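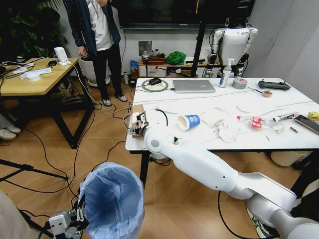 The table-clearing trials at Brallside resumed in November, seven weeks after a fault in the right arm of the Pundaler unit brought them to a halt. Marina Gavalas, who leads safety review for the program, said the task had been kept deliberately ordinary. Crumpled tissues, a paper cup on its side and a clear plastic bottle with a red label are typical of what the robot must sort from items that stay on the table, such as a phone or a game controller.

The fault appeared late in a run of 2,000 grasps. "The wrist reported that it had stopped, and it had not," Gavalas said. "It continued to close on the bottle until the operator pressed the stop button." No one was injured. One finger of the gripper was bent.

Trevor Doucette, the operator on duty, recalled a delay before the arm lost power. "It was under a second, but I noticed it," he said.

Engineers at Minmont traced the false reading to a worn connector in the wrist. Gavalas said the connector is now replaced after every 100 hours of operation, and the stop circuit no longer depends on the arm's own report of its position.

Asked whether the matter was closed, she said it was not. "We have asked for another 2,000 grasps without a mismatch. Until then, an operator stays at the stop button."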